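Tips for recording at the bench without losing your Saturday

I do most of my arm recording in one sitting, and the tips below come out of a summer of doing it badly. Hefin Llewellyn asked me to write them up for the Katik page, so blame him if they ramble!

Start with the tabletop. Wipe it down and decide what's staying before you record a single example. I used to shove things around between takes and then wonder why half my folder looked like it came from another room. Now I put small strips of painter's tape under anything that has to go back to the same spot (the low-tack blue kind, it peels off wood without leaving gunk). For anything that should move, I shift it a hand's width every few takes - otherwise the arms only ever learn one spot.

Write your task sentence on a sticky note. "Pick up the lid and hand it over" is plenty. If you can't say it in one line, split it into two tasks.
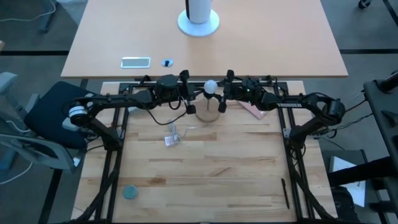
Cables eat more of my recording time than anything else. A loop that's fine at rest will snag the moment you reach for the far corner, so run each arm slowly through its whole reach before the first take and watch the wire the entire way. Look at how the black ones hang from the left wrist, down over the wood. Any slack like that wants checking against whatever you've put on the table, and a little lamp on a thin stem is just the sort of thing a loop catches. I use soft hook-and-loop ties for this, never zip ties, and I leave enough play for the wrist to turn.

Record in batches of 20 and then stop. Get up, drink some water, play back the last 4 and delete the ugly ones while you still remember which they were. Domenica Danzer does up to 100 in an afternoon and hers are still smooth at the end, but my hands get jerky well before that and it shows.

Keep your fumbles if you recovered from them. A slip followed by a good second grab is worth having. A slip followed by me swearing and hitting stop goes in the trash.

Last one - name the folders the same day. I have one from May called "new new lids" and I still don't know what's in it.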